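Plavdale Local History Board > Town Origins and Early Settlement

Thread: Which came first, the ferry or the fort at Trarbridge?

millrace_kate
Okay, so I've been stuck on this for most of the winter and I need some other eyes on it. Every pamphlet I've ever picked up says Trarbridge started as a fort and the ferry came along later to supply it. My grandmother told it that way, the sign by the river tells it that way, and the school play sure told it that way (I was a tree). But I spent a morning with the county road orders and there's a petition for a road "to the ferry landing" that doesn't mention any fort at all. You'd think they'd bring up the fort! It would be the biggest thing for miles.

I'm redrawing the old river bend by hand so I can lay the petition route over it. Slow going, but I'm having fun.

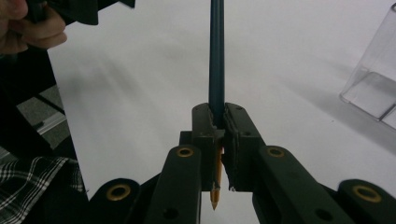
oldsurveychains
I wouldn't lean too hard on that petition. Road orders name whatever the road ends at, and if the road ended at the landing, they wrote down the landing. There are a couple of orders over on the Plavdale side that run right past the church and never say a word about it. I've always taken the fort as coming first, and the land grant with "the old stockade" in it is pretty strong for me.

millrace_kate
Fair, but when was that grant written up? If it's the 251 acre one on Surdu Creek, I thought the copy we have was made a good while after the original, and whoever copied it could have slipped "old" in there.

oldsurveychains
It's the 251 acre one, yes. And sure, a clerk could have added a word. They mostly didn't, though. They were paid to copy and go home.

bent_nickel
Jumping in from the Surdu side of the family. We always heard it was never a real fort. It was one guy's house with a fence of split logs around it and the neighbors ran there when they got scared. So you could both be right? The "fort" might be older than the ferry but nobody petitioning for a road would call it one, it was just his place.

millrace_kate
Oh, I like that a lot. Did anybody in your family write it down?

bent_nickel
My great aunt did, in the back of a cookbook. I'm not kidding. I'll scan it when I'm down there in July. She also says there were 30 people inside the fence one winter, plus a cow, and I can't swear to any of that.

porchlight_reader
30 people and a cow in one yard sounds miserable. I did want to say that the Patwood book (the green one, the library has it behind the desk) puts the ferry first and gives a whole chapter to it. He says the ferry was eight years old before there was any kind of stockade.

oldsurveychains
Patwood also has the river flowing the wrong way on his map, so I take him with a lot of salt. Go look for a footnote in that chapter. I'll wait.

porchlight_reader
I looked. There's one and it says "local tradition." Fine, you win that round, but I still think he talked to people who knew people. That ought to count for something.

millrace_kate
It counts with me! He's sloppy but he was born a lot closer to it than we were. Anyway, back to my map. Working from the calls in the grant, I get 1,010 feet from the marked sycamore to the landing, and that puts the landing well upstream of where the sign is. If that's right, then the fort and the ferry weren't even next door to each other, and the supply story gets kind of shaky. 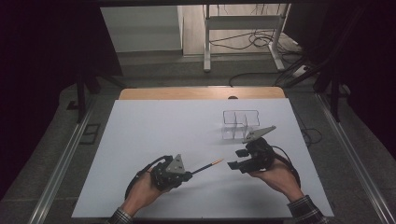

Getting ready to start on the map again.

oldsurveychains
Check whether your grant is in poles before you trust that number. I've seen people round twice, once going to feet and once again on the paper, and end up in somebody's cornfield. And the river's moved. My dad fished off a gravel bar that's under trees now.

millrace_kate
I converted from poles, but I'll go back and do it over to be safe. The river moving is what's really bugging me. Is there any older map that shows the bend before the big flood?

bent_nickel
There's one in the hallway at the Trarbridge courthouse, outside the clerk's office, nearly black with age. Bring a flashlight. The ferry's on it, I remember that much, and I think there's a little square across from it but I was mostly there to pay a ticket.

oldsurveychains
If there's a square on that map I'd like to know which bank it's on. The grant has the stockade on the Surdu Creek side, and I'm not budging until I see something better.

millrace_kate
Going as soon as I can get a morning off. I'll copy down the lettering too, if I can read any of it, and post it in this thread.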